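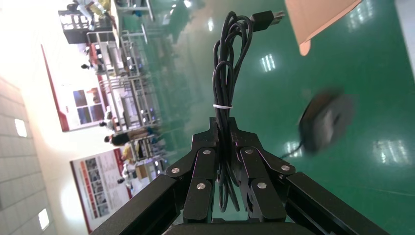 Xiomara Wojcik wants to know why I'd zip tie a USB cable at all when velcro exists, and whether I cut them off with scissors like an animal. Fair. Long answer coming, sorry, thread

ok so velcro. Love velcro. We had a whole roll of it at the shop and it went in like two weeks. People take a strip off, put it in a pocket, take it home. Zip ties stay where you put them

also velcro picks up every bit of fluff on the floor. ours is a green floor and you'd think you'd see the dirt on it. You do not

and no to the scissors. Flush cutters. Small ones. If you use scissors you will nick the jacket sooner or later and then you have a cable that works when it's straight and doesn't when it's bent. ask me how long I chased that one in August

(two evenings. it was the cable)

Back to the start. What we've been doing is the big cable clear out before the move to the Fernon building. Every loose cable gets coiled, tied, sorted, boxed. Not glamorous

Before this they lived in one tub under the bench. You pulled one and got the whole lot, like spaghetti. Everybody just bought new ones instead of digging, so the tub got worse

How I coil, for the people who asked last time:
long loops, not round ones. Round loops look nice on a hook but they waste space in a box. Long narrow loops lie down next to each other

leave the plug end sticking out of the bundle. This is the thing I care about most!! If the plug is tucked inside you have to undo it to find out what it is. Plug out = you know from the top of the box

one tie per cable. I used to do two, one each end, and it was a pain to undo and the thing still uncoiled when you dropped it

tie goes off center, nearer the plug end. Don't pull it tight. Should be able to wiggle a finger under it. Snug is fine, strangled is not

if the loops go flat under the tie its too tight. Start over

White ties on black cable, so you can see where to cut. I bought black ones first because they looked better. Cut into a perfectly good cable on day one. White ties from then on

Somebody in the replies said to do over-under coiling. Yes, for anything long. For a short USB lead I'm not going to bother and I don't think you should either. Do it for the 20 footers
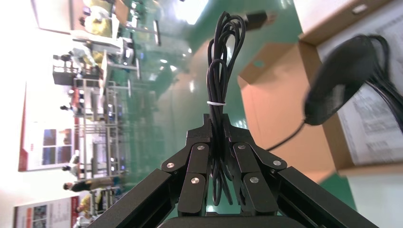 Coiled and tied, cardboard boxes behind.

Boxes. We're reusing whatever comes in the door. Anything with flaps that still close. Please stop breaking them all down for recycling the minute they're empty, I need them until the move is done

What I won't reuse is anything that got soft at the corners. Cables are heavier than you think when there's a box full. Had the bottom go on me halfway down the stairs. Spent lunch picking USB leads off the steps

How it's sorted, because Kowalczyk St people asked (they're doing theirs next):
USB, by plug
power
network
anything with a box or lump on it
dead / don't know

the "don't know" box gets tested at the end, all in one go. Do NOT stop and test each one as you find it. I did that the first morning and got through 5 cables before coffee. Five

"anything with a lump on it" is a real category and I stand by it. Adapters, little inline blocks, whatever. They don't stack with the normal coils and they snag everything

Stuff with a permanent cord is its own headache. Mice etc. I coil the cord, tie the cord, and put the thing in separately with a scrap of cardboard round it. Do not wrap the cord around the body. It kinks right where it comes out and that's where they always die

Labels! My handwriting is bad so I print a sheet and tape it to the side of the box. SIDE. Not the lid. Lid labels are useless the second you put another box on top, and you will put another box on top

I also write the category in fat marker on two sides, so it doesn't matter which way somebody shoves it on the shelf. Print for the detail, marker for the shouting

Xiomara Wojcik again, asking what happens to the doubles. Good question. We kept what we'd use plus a few spares and the rest is going to whoever wants it. Total came to 110 of just the one type of USB lead. One type. For a shop this size

Pivetti's taking a box. The school might take one. If you're local and short on leads, shout, I mean it, I don't want to move these

no I won't mail them. postage is more than the cable

Someone asked about the Vokex organizer thing with the little drawers. We looked at it. It's nice. The drawers are too short for a coil done my way, so you'd have to fold it over, and then the plug's buried again and we're back to the tub. For batteries and small adapters I'd say go for it

Things I'd do different:
start with the dead ones. You know the ones. Split jacket, bent pins. We coiled and tied a bunch of cables that should have gone straight in the scrap bin, and then had to untie them to prove it

keep a bin for the cut tails right by your knee. They ping off everywhere and they're sharp. I've got one in the sole of my shoe right now I think

trim the tail flush. Otherwise it scratches you every time you reach in the box. My forearms look like I've been fighting a cat

and get a stool. I stood for the whole first day at the bench and my back is not speaking to me

Still to go: network cables, which I'm dreading, and the drawer by the door that has everyones old phone chargers in it. If you recognize a charger come get it this week. After that it goes in the giveaway box and I'm not fishing it out

ok somebody just replied "why not go wireless". Muted, kindly

Will post the box list when it's typed up. Need to find the printer cable first – it's in one of the boxes

found it. USB, third layer down, plug up. Took me a few seconds. Going back in, network cables next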